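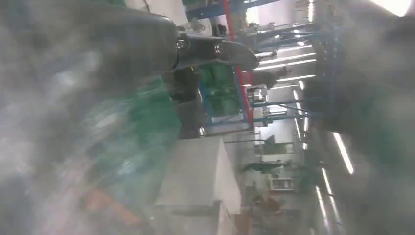 Can a bill of lading be electronic and still count as the real thing?

In a country whose law accepts one, an electronic bill of lading does the same job as the paper: whoever controls it can claim the cargo.

Standell Port Technology Desk
2025-03-10

I've been reading the pilot report from the port of Astitz for two evenings straight and I have to share it. It's about shipping paperwork. Stay with me, it's great.

Quick background if you don't live in this world. When a carrier takes your goods on board, it issues a bill of lading. That one document is a receipt, it's evidence of the contract, and (the fun part) it stands in for the goods themselves. Hand over the bill and you've handed over the right to collect the cargo.

So for centuries the trade has run on a sheet of paper traveling separately from the ship. Seller to seller's bank, seller's bank to buyer's bank, buyer's bank to buyer, buyer to the carrier's office at the other end. By courier! With stamps!

And on short routes the ship often wins the race. The cargo sits on the quay while the paper that unlocks it is in a mail bag somewhere. People get around this with letters of indemnity, where the buyer promises to cover the carrier if the goods go to the wrong party. Everyone does it and everyone would love to stop.

Scanning doesn't fix it. You can email a PDF to ten people, and then ten people have a PDF. The point of the original is that only one party can hold it at a time.

That's the old "how do you make a digital thing that can't be in two places" puzzle, and it's where shared ledgers come in. A ledger that several parties keep together can say who controls the bill right now, and show every transfer up to this point.

What Astitz did: Sotel, the carrier with the most sailings on the short sea route there, agreed to issue bills on a shared ledger to any shipper who asked. Three banks joined. The port's release office joined too, and I'd argue that mattered more than the banks.

The pilot opened in May and ran through the winter. Sotel issued 3,467 bills on the route in that time. Of those, 1,104 started electronic, stayed electronic, and ended with a container leaving the gate and no paper anywhere in the chain.

I love that they reported it that way. A lot of pilots would give you the number of electronic bills created and leave it there. The Astitz team only counted the ones that made it all the way through.

Because lots didn't! A bill can start life on the ledger and then meet someone who wants paper. A bank outside the pilot, a customs broker with an old checklist, a buyer who sells the goods on mid-voyage to a company that has never heard of any of this. Then the bill has to be switched to paper, and you're back with the courier.

The switch itself is a lovely bit of design, by the way. The ledger entry gets closed before the paper is printed, and the paper carries a note saying it replaces an electronic record. There's never a moment when both are alive. Simple idea, hard to get right with four companies' systems talking to each other.

The number that made me put my coffee down: on the fully electronic shipments, the median time from the last bank letting go of the bill to the port clearing the container was 75 minutes.

The report is careful about that figure and I want to be too. It doesn't include the wait for a truck, or inspection if customs wants a look. It's the paperwork leg only. But the paperwork leg is what they set out to shrink.

My favorite section is the one on Wibisono, a spice and dried fruit importer. Small company, not a tech outfit at all. They'd been paying storage on containers that had already arrived while the bills caught up. They joined in the first week and never went back to paper on that route.

Their comments are so practical. They didn't care which ledger it was. They wanted a page that said "you hold this bill" in large type, a button to pass it on, and a phone number. The first version had the ledger's long transaction code at the top of the screen. Wibisono asked for it to be moved. It was moved!

A side note on the word "blockchain," which turns up twice in the whole report. The authors say early on that the system uses a ledger shared among known members, each running a copy, and then they get on with the shipping. No coin, no token sale, no mining.

Could you do it with an ordinary database run by one company? Yes, and there are services that work like that. Everyone signs up to one operator's rulebook and trusts the operator's record. It works fine inside the club.

The argument for the shared version is mostly about who runs it. Banks weren't keen on a carrier holding the master record of documents they lend against. The carrier wasn't keen on a bank holding it. The port was happy to host but didn't want the liability. Splitting the record among all of them was the arrangement they could all sign.

So the technology did solve something there, and it was a problem of trust between companies that already do business together. I find that way more interesting than the grand claims. It's a narrow job and it does it well.

Now the part the ledger can't touch, and please don't skip this one. Somebody still has to type in what's in the container. If the shipper writes "dried apricots" and it's full of gravel, the ledger will keep a perfect, unchangeable, beautifully shared record of dried apricots.

Paper had the same weakness, of course. But people do seem to relax a little when the record is digital, and the report flags it. One bank had quietly dropped a manual check on cargo descriptions during the pilot, and put it back after a review.

Then there's the law. In a lot of places the rules talk about "possession" of a document, and courts have traditionally taken that to mean something you can physically hold. You can't hold a ledger entry. So the law has to say that exclusive control of an electronic record counts as possession.

There's a UN model law on exactly this that countries can adopt or adapt, and several have passed their own versions. If you're a trade nerd in a place that hasn't, go look at what's on your legislature's list. It's a short read as these things go and I promise it's more exciting than the title.

Where the law at one end of a voyage is ready and the other end isn't, companies patch the gap with contracts. Everybody agrees in advance to treat the electronic bill as if it were paper. That binds the people who signed. It does nothing for the stranger who turns up later with a claim on the cargo.

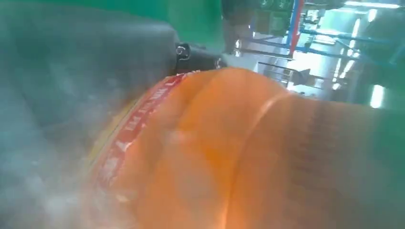
Standell Port Technology Desk - Trade Documents Team

Picking the thread back up, because my replies filled up with good questions and I'd like to get through them.

"What happens if the system goes down?" It did, in the pilot. One member's copy fell behind after a software update. The others kept going, and the one that lagged couldn't send or accept bills until it caught up. Sotel issued paper for that member's cargo in the meantime. Not glamorous, but the plan for it was written before launch and they followed it.

"What if someone steals a login?" This is the one I'd worry about. With paper, a thief needs the paper. With the ledger, a thief needs whatever proves you're you. The pilot required two people at each company to approve a transfer, from separate devices. Small firms grumbled that they barely have two people in the office. Fair!

They ended up letting a small firm name its bank or freight forwarder as the second approver. I'm not sure I like that. It's convenient, but it hands a bit of your control to someone who may also have an interest in the goods. I'd want to see the wording before signing.

"Can competitors see my shipments?" No. Members see the bills they're party to. Everyone else's copy holds a kind of fingerprint of the record, enough to prove it hasn't been altered but useless for reading it. Wibisono asked this before anything else, and I'd have done the same.

"Who pays?" Sotel charged the same for electronic as for paper during the pilot. The report doesn't say what comes after, and I think that's the biggest hole in it. Running a ledger costs money, keeping lawyers around costs more, and the savings land mostly with importers who stop paying storage. Somebody has to work out how those line up.

"Isn't this a government job?" Partly, I think. Customs at Astitz could read the electronic bills but its own entry form still had to be filled in separately, with much of the same information. Someone at the importer typed it all again. If I could fix one thing with a wave of the hand, it'd be that form.

But I wouldn't want a government to own the whole ledger either. Shippers were pretty frank in the survey about not wanting a ministry looking at every change of ownership mid-voyage. Customs sees what it's entitled to see at the border, and that seemed to suit both sides.

"Will it work between ports on different systems?" Not yet, and this is where the next round of work has to go. A bill issued on one ledger can't simply hop to another. You need an agreed format and an agreed handoff, and both systems have to promise that closing here and opening there is a single step. It's the paper switch again, only harder.

There's a draft handoff spec in the report's appendix and it is very readable! Diagrams, worked steps, a list of everything that can go wrong halfway. If you build this kind of thing, start with the list of failures. I learned more from it than from the main text.

For freight forwarders who asked me what to do now: find out which of your regular carriers will issue electronically, then ask your customers' banks if they'll accept it. Ask the banks early. In the pilot, most bills that dropped to paper did so at a bank that hadn't been asked until the cargo was at sea.

And clean up your cargo descriptions. Boring, I know - but an electronic bill gets checked against the letter of credit by software, and software will reject "ctns" where the credit says "cartons." Wibisono lost a day to an abbreviation.

I'll do a separate thread on the two-approver rule once I've read the full member agreement. If you work at a small importer and you've had to set something like this up, tell me how you handled it, replies are open.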